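Handout for session 4, **Looking After Clothes at Home**, Flutorcombe Adult Learning. Bring it with you, along with two hangers of your own, any sort.

## From basket to hanger

Last time we got as far as the laundry basket, and I promised that this session would be the good bit. Hanging is my favourite part of the whole business! A garment that goes onto the right hanger in the right way will often need no ironing at all, and I'll happily argue that point with anyone over the tea break.

We begin with sorting. Tip nothing out. Lift the pieces off the top one at a time and decide where each is going before you pick up the next: hang, fold, or put aside for mending. If you work near a window you'll also see marks and loose threads far sooner than you would under a ceiling light (my own hallway hides everything).

Wire hangers with a white plastic coating are the ones most of you own, so most of tonight is spent on them. They're slim and cheap and the coating is kinder to cloth than bare wire. Their great fault is that they love one another.
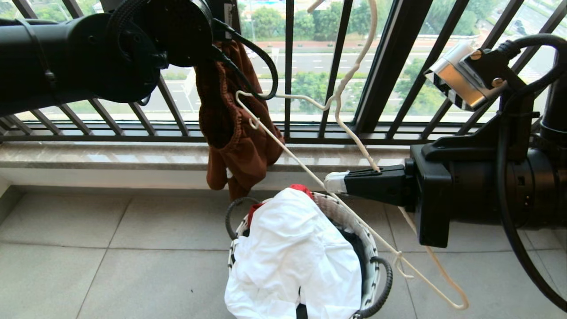 To part two tangled hangers, don't pull. Hold one still by its shank, just under the hook, and turn the other until its hook points the opposite way. Then slide it off along the long bar. It feels clumsy the first few times and then your hands simply know it. Store them all facing the same way on a rail, hooks to the back, and you'll rarely have to do it again.

**Try it:** take a pair of wire hangers, tangle them as badly as you can, and swap with your neighbour.

## Which hanger for what?

| Hanger | Good for | Watch out for |
|---|---|---|
| Coated wire | shirts, light tops, shorts folded over the bar | narrow shoulders, a bar that bends under weight |
| Wooden, broad shoulder | jackets, coats | takes up rail space |
| Wooden with crossbar | trousers | slippery if the bar is varnished |
| Padded | knitwear, if you must hang it | bulky |

Trousers deserve a word of their own. Find the crease, match the inside seams to the outside seams, and smooth the pocket bags flat before the trousers go anywhere near a bar. A pocket left in a lump will print itself on the front of the leg, and you'll be looking at it all day. Then fold over the crossbar a little above the knee, so that the waist end, being heavier, has the shorter drop.

Some people prefer to hang trousers from the waist with clips. It's a perfectly sound method with heavy cotton, and I use it for jeans. 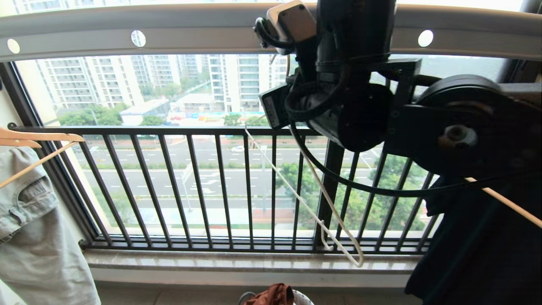 Sinan Polat wrote in after the last course to say that he'd given up on crossbars altogether: his trousers slid off every time the wardrobe door was shut, and he now winds a rubber band round each end of the bar. He also asked whether thin hangers are worth keeping at all when you have room for wooden ones.

The rubber band is a lovely trick, and I've stolen it for this handout. As for the thin ones, yes, keep a few! They are light, they fit a crowded rail, and they're just right for summer things. When we emptied the cupboards at the Gramosstead hall for the winter swap we hung up 57 pairs of shorts, and every pair went on wire.

## Shorts with an elastic waist

These are awkward because there's so little structure to hold on to. My method:

1. Find the drawstring and pull both ends out to the front, evenly.
2. Stretch the waistband gently between your hands, twice, to let the gathers settle.
3. Fold the waistband over the lower bar, a few centimetres, no more.
4. Steady one corner of the hanger with one hand while the other hand eases the cloth along.
5. Hang it up, and only then shake out the legs.

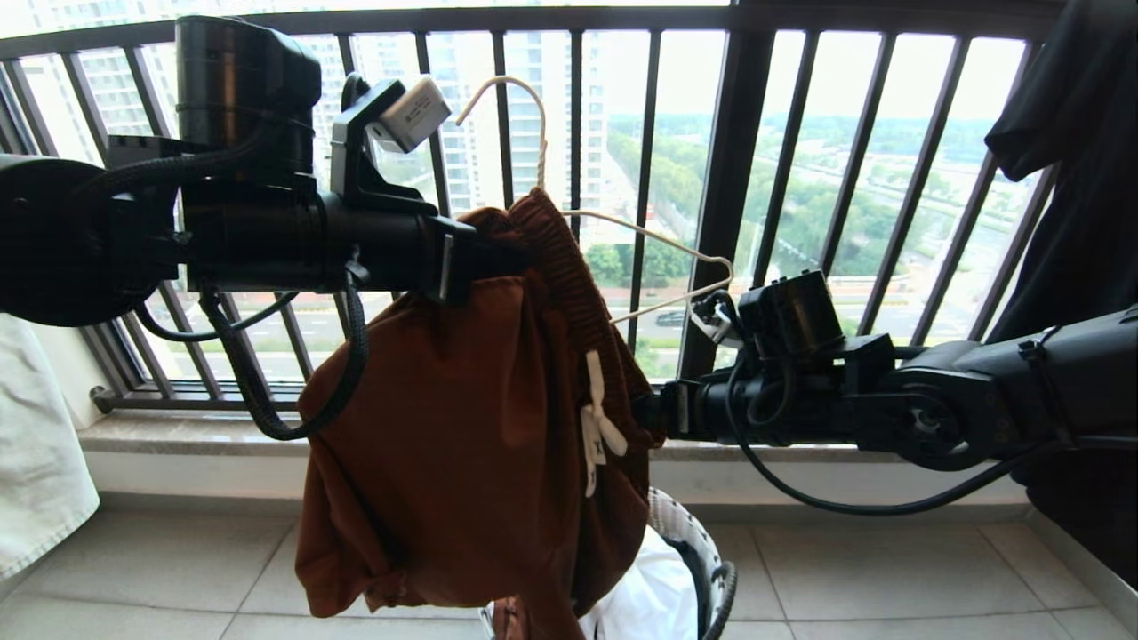 Step 4 is where people rush. If you let go of the hanger, it swings, the waistband bunches up on one side, and you have to start over. Keep hold of that corner until the fabric is spread the whole way along. Keep the basket close by as well, so that anything you drop has a short, clean fall.

With soft knitted waistbands, go easy on the stretching. The ribbing has plenty of spring in it when new and rather less after a few summers.

## For next time

- Hang five things at home, using at least two kinds of hanger.
- Leave them overnight and note which ones have marks in the morning.
- Read the pages on folding knitwear in the Usurness booklet (copies on the side table).

We start at 7 again, in the same room.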